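Finger, Kabel und laufendes Wasser: Zwischenstand beim Küchenarm

Der Greifer hält seit dem letzten Umbau seine Nullposition, und die Kalibrierung übersteht einen Neustart. Damit ist der Punkt erreicht, an dem der Arm aus der Werkstatt in die Küche darf. Das Ziel ist unverändert: Hebel am Wasserhahn anfahren, öffnen, ein Teil unter den Strahl halten, schließen. Von den vier Schritten sind der erste und der letzte bisher brauchbar gelöst.

Zur Mechanik. Die Parallelbacken stammen aus dem Bausatz von Nokwood, die Antriebseinheit ist noch die alte. Die Originalfinger sind glatt und für Karton gedacht. Auf verchromten Oberflächen rutschen sie schon bei kleiner Querkraft ab, und mehr Schließkraft hilft nur begrenzt, weil dann die Führung verkantet. Lajos Fülöp hatte vorgeschlagen, Silikonkappen zu gießen. Die Form dafür liegt seit Februar halb fertig im Regal. Bis dahin sind die Finger umwickelt, unten sitzt schwarzer Schaumstoff.
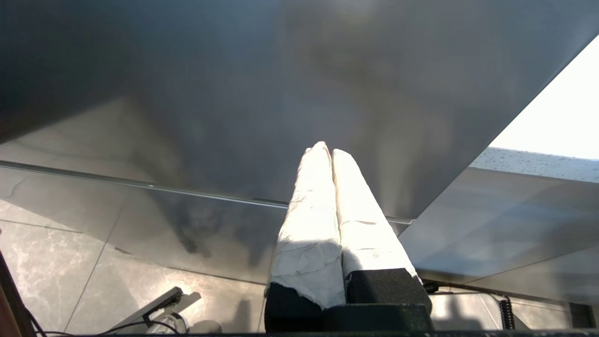

Greifer mit umwickelten Fingern, Blick der Handgelenkkamera.

Die Wicklung ist ein Provisorium mit bekannten Nachteilen. Sie verändert die effektive Fingerdicke, und zwar nicht gleichmäßig. Nach jedem Neuwickeln fahre ich die Backen deshalb einmal auf Kontakt und schreibe den neuen Offset in die Konfiguration. Wer das vergisst, bekommt eine Schließposition, die im Simulator stimmt und am Gerät nicht. Außerdem ist das helle Material für die Handgelenkkamera ungünstig: Bei Tageslicht vom Fenster laufen die Fingeroberseiten in die Sättigung, und die Belichtungsautomatik zieht den Rest des Bildes mit. Ich habe die Belichtung inzwischen fest eingestellt und den Fingerbereich aus der Messung maskiert. Dunkles Material wäre die bessere Lösung.

Die Kabelführung bleibt ein Thema. Am Boden liegen mehrere Leitungen in Schlaufen, das Spiralkabel nimmt zwar Länge auf, zieht aber im gestreckten Zustand spürbar zurück. Im Stromverlauf der Gelenkmotoren ist das als langsamer Anstieg zu sehen, den ich anfangs für Reibung gehalten habe. Levente Major hat die Kurve mit gelöstem Kabel gegengemessen, danach war die Frage erledigt. Eine ordentliche Zugentlastung steht auf der Liste, hinter den Fingern.

Interessanter ist die zweite Kamera. Sie schaut von oben auf die Arbeitsfläche und liefert die Bilder für die Hahnerkennung. Der Aufbau ist einfach gehalten: Das Becken wird als Rechteck gesucht, daraus folgt ein Suchbereich für Armatur und Hebel. Solange das Becken trocken ist, funktioniert das zuverlässig. Mit laufendem Wasser wird es schwieriger.

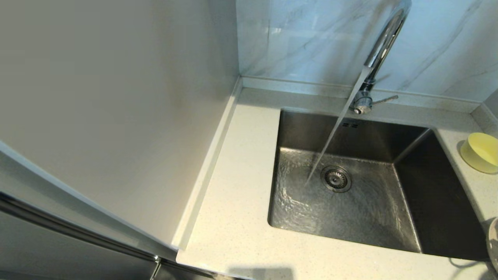
Kopfkamera, Hahn offen. Der Strahl trifft links neben dem Abflusssieb auf.

Das Problem ist weniger der Strahl selbst als der Wasserfilm am Beckenboden. Er bewegt sich, glitzert und erzeugt auf dem gebürsteten Stahl Kanten, die von Bild zu Bild woanders liegen. Der optische Fluss meldet dann Bewegung im halben Becken, und der ursprüngliche Schwellwert für »Wasser läuft« war damit wertlos. Haruna Noguchi hat dazu einen Vorschlag gemacht, der so einfach ist, dass ich ihn vorher hätte haben sollen: nur einen schmalen Streifen zwischen Auslauf und Beckenboden auswerten, und zwar gegen die Beckenrückwand. Dort gibt es mit den beiden Überlaufschlitzen einen festen Bezugspunkt, der sich bei unveränderter Kamera nicht verschieben darf. Wandert er trotzdem, hat sich der Kopf bewegt, und das Bild wird verworfen.

Für den Test habe ich 700 Einzelbilder aufgenommen und 251 davon von Hand markiert. Mehr Geduld war nicht vorhanden. Der Streifen ist 7 Pixel breit, was mir zu schmal vorkam, bei breiteren Streifen kommen jedoch Reflexionen vom Hahn dazu. Chrom ist für diese Art Auswertung generell ein undankbares Material. Der Hebel ist schlank und spiegelt seine Umgebung, die Kontur zerfällt je nach Licht in Teilstücke. Ich schätze seine Lage deshalb über den zylindrischen Fuß der Armatur und den bekannten Winkel. Für das Anfahren genügt das. Für das Dosieren der Wassermenge genügt es nicht. 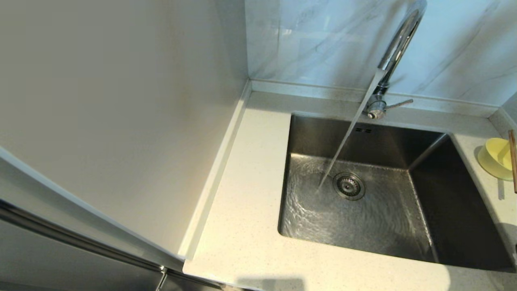 Gleicher Blick, wieder mit offenem Hahn. Rechts am Rand Schüssel und Stäbchen.

Die gelbe Schüssel ist als Testobjekt für den dritten Schritt brauchbar. Farbe und Rand heben sich von der Arbeitsplatte gut ab. Die Holzstäbchen sind der schwierigere Fall: dünn, am Bildrand und in der Segmentierung mal vorhanden, mal nicht. Kinga Nyitrai hält es für verfrüht, solche Teile überhaupt in den Datensatz aufzunehmen. Ich lasse sie drin, werte sie aber vorerst nicht.

Die Steuerung läuft weiter unter Ki, mit einer Zykluszeit von fast 100 Millisekunden in der Bildverarbeitung. Für einen Wasserhahn reicht das. Der Umstieg auf den Regler von Direck ist verschoben, bis die Logdateien in einem gemeinsamen Format vorliegen. Derzeit haben Kopf- und Handgelenkkamera getrennte Zeitstempel, und das nachträgliche Ausrichten kostet mehr Zeit als die Aufnahme.

Als Nächstes kommen die Silikonkappen. Die Form braucht noch eine Entlüftung, und Emese Medve leiht mir dafür ihre Vakuumkammer. Wenn jemand Erfahrung mit der Shore-Härte bei verchromten Griffen hat: Die Kommentare sind offen.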